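Gridora 社区互助站
生活设施与保洁 > 公用水桶及清洁用品

公用洗涤间的水桶内经常留有积水和杂物,应如何规范使用与清洗?

发帖单位:Grimley 公寓三号楼住户服务点

各位同行、各位邻居:

本楼共有住户五十九户(登记数59),每两层设公用洗涤间一间,地面铺白色瓷砖,配有水池、地漏和若干塑料水桶。水桶原定用途为拖地、浸泡抹布和临时接水。近几个月,我处陆续收到住户反映,主要情况如下。

一、桶用过之后未倒净,桶底留有浅水,水中夹有小块杂物,下一位使用者需要先行清理。

二、部分住户将择菜、削果皮后的零碎暂放桶内,与浸泡抹布混用,气味较重。

三、桶内壁发滑,用清水冲洗后仍有手感,住户对能否继续用于浸泡衣物存有疑虑。

四、桶的摆放位置不固定,有时放在门口通道处,夜间行走不便。

我处曾在洗涤间门上张贴“用后请清洗”的通知,效果有限。现拟重新制定使用说明,并考虑统一更换水桶。请教以下事项:水桶应当如何分类;日常清洗应当做到什么程度;桶底残留物应当如何处理才不致堵塞地漏;换桶时选什么颜色和样式较为合适。

另需说明,洗涤间内没有排风设备,仅有一扇小窗。如有成文的管理规定可供参考,烦请一并提供。

补充:有住户询问能否在桶内使用漂白类产品。我处目前未作规定,亦请一并答复。

答复单位:Zhuravel 物业保洁服务部
状态:已被发帖单位采纳

您好。贵处所述情况在公用洗涤间较为常见。我部负责的楼栋采用过下列办法,现整理如下,供贵处制定说明时参考。

用途划分

公用水桶至少应分为两类,一类用于地面清洁,一类用于浸泡和手洗。两类不得互换。厨余、果皮、菜叶等不应进入任何一类水桶,应直接投入带盖垃圾桶。若住户确有在洗涤间择洗蔬菜的习惯,建议另设沥水篮,由住户自备自取。

区分的方式以文字标识为主,颜色为辅。单靠颜色,新搬入的住户往往不了解含义。标识应贴在桶身外侧靠上的位置,字要大,并使用防水标签。贴在桶底或内壁的标签容易脱落,脱落后又成为新的杂物。

使用后的处理

1. 先取出桶内物品。抹布、海绵等应拧干后挂起,不得留在桶内过夜。

2. 再处理固体残渣。桶底如有碎皮、线头、纸屑或其他软质零碎,应戴手套捡出,或用滤网滤出,投入垃圾桶。不得连水带渣倒入地漏。

3. 然后倒水。地面清洁用水倒入拖把池,浸泡用水可倒入水池。倒水时贴近池壁缓慢倾倒,避免溅到瓷砖地面。

4. 最后冲洗和沥干。用清水冲洗桶内两遍,重点是桶底与侧壁相接的一圈,该处最易积存污物。洗净后倒扣在架子上,桶口朝下,下方留有空隙。

检查时应从桶口正上方往下看。站在一旁斜着看,近侧的桶壁会挡住部分桶底,留在角落的小块物品容易漏过。浅色桶在这方面比较有利:奶黄色的桶,内壁平滑,底部搁着一团浅色的东西,旁边有几小片橙红色的零碎,俯视时都能分辨出来。若为深色桶,同样大小的碎屑多半要等到倒水时才会发现。

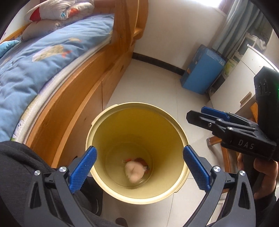
内壁发滑的清洗方法

内壁发滑通常由皂垢和残留洗涤剂积累所致,长期不沥干也会形成滑腻的附着层。仅用清水冲洗不易去除,应当用刷子配合中性洗涤剂处理。

我部的做法是,每只桶加入温水和少量中性洗涤剂,用软毛长柄刷由桶口向下刷洗,再刷桶底,静置片刻后倒掉,清水冲净。不建议使用钢丝球。塑料表面一旦刮花,污物更易附着,之后清洗愈发费力。

若有水垢,可用食用白醋200毫升兑等量清水(亦为200毫升),倒入桶内,转动桶身使其浸润底部,半小时后刷洗。此方法只用于已经冲洗干净、没有其他清洁产品残留的桶。

关于漂白类产品

原则上不建议由住户在公用洗涤间自行使用含氯漂白产品,理由有二。其一,贵处洗涤间没有排风设备。其二,公用水桶内可能留有前一位使用者的洗涤剂、白醋或洁厕产品,含氯产品与酸性产品相遇会产生有害气体,后来者并不知道桶内原先放过什么。

如需消毒,应由保洁人员在开窗、无人使用的时段进行,佩戴手套,按产品标签载明的比例稀释,完成后充分冲洗。消毒当日不应再使用白醋除垢。

桶内如有来源不明的液体,即使看上去清澈,也不应直接添加任何清洁产品,应先倒掉并冲洗。清澈与否不能说明其中有无清洁剂。

换桶的选择

建议选择圆形、上宽下窄、桶口外翻加厚的塑料桶。上宽下窄便于叠放,圆形没有死角,加厚的桶沿提起时不易变形。颜色以浅色为宜。同一间洗涤间内,地面清洁桶与浸泡桶应选用差别明显的两种颜色,例如灰色与奶黄色。

提手是最先损坏的部位。选购时应检查桶沿两侧的提手安装处是否牢固,装水后试提一次。提手脱落而桶身完好的,不宜继续用于盛水搬运,可以改作存放干刷子之用。

摆放

水桶应有固定位置,位于水池下方或靠墙处,不占门口及通道。可以在瓷砖地面贴圆形定位标记,住户用后放回。标记的直径应略大于桶底。需要在桶内浸泡物品时,应写明楼层和取回时间,浸泡时间以当日为限,超过时限由保洁人员取出另行存放。

关于成文规定,我部没有可以公开转发的完整文本。上列内容如有需要,贵处可摘录使用,无须注明出处。

追问:Grimley 公寓三号楼住户服务点

答复已收悉,十分详尽。尚有一事请教:超过时限的浸泡物品由保洁人员取出后,如住户认为物品受损,责任如何界定?

回复:Zhuravel 物业保洁服务部

建议在使用说明中事先写明取出和存放的方式,例如拧干后装入透明袋、写明日期、置于服务点。易褪色或贵重衣物应提示住户不要在公用洗涤间浸泡。具体责任问题涉及贵处与住户的约定,请以双方签订的文件为准,我部不便代为解释。

答复单位:Emport 路居民服务窗口

同意上一条的主要意见,补充两点。

第一,地漏上应加装可以取下的滤网,并安排专人清理。再细致的说明,也不能保证每位住户都把残渣捡净。我窗口辖内的洗涤间加装滤网后,下水不畅的报修有所减少。滤网孔不宜过密,过密则积水,瓷砖地面潮湿易滑。清理滤网须戴手套,清理下来的东西投入垃圾桶,不要随手搁在水桶里,这种情况我们也遇到过。

第二,通知文字宜短。我窗口原先的说明有一整页,贴出后询问反而增多。后改为四行:

水桶用后倒净、冲洗、倒扣。
桶内不放果皮菜叶。
残渣进垃圾桶,不进地漏。
浸泡物品当日取回。

字号放大后贴在水池上方,与视线平齐。门上的通知,住户开门即过,多数来不及阅读。需要详细说明的内容可以另存服务点备查。

此外,中性洗涤剂的用量可以统一。我窗口在每间洗涤间放置容量100毫升的小量杯一只,由保洁人员取用,避免倒得过多、冲洗不净。内壁发滑有时恰是洗涤剂用多了,冲两遍仍有泡沫的,应继续冲到没有泡沫为止。

答复单位:Gridora 北区住户联络站

建议直接取消公用水桶,由各户自备。本站已经取消,没有再收到此类投诉。

追问:Grimley 公寓三号楼住户服务点

感谢答复。请问取消后,楼道临时漏水时如何接水?本楼部分住户年事较高,自行提桶往返亦有不便。

回复:Gridora 北区住户联络站

漏水由维修人员自带用具处理。年长住户的情况本站没有统计,请贵处自行斟酌。

发帖单位补充说明

经研究,本楼暂保留公用水桶,按用途分为两类,更换为浅色圆桶与灰色圆桶各一批,并在地漏加装滤网。含氯漂白产品暂不允许住户在洗涤间内使用。四行通知已参照 Emport 路居民服务窗口的文本制作,其中“倒扣”一项增加“架子上”三字,以免住户将桶直接扣在地面,桶口沾污。

旧桶中桶身完好者清洗后移至地下自行车库,供冲洗车轮使用,提手损坏者停止盛水。新通知自十月起执行。其他楼栋如有不同做法,仍请在本帖下留言。

本帖归类:公用水桶;洗涤间;地漏;浸泡与手洗
相关帖子:
拖把池与洗衣池能否合用
瓷砖地面返潮时的防滑处理
抹布晾挂区的设置高度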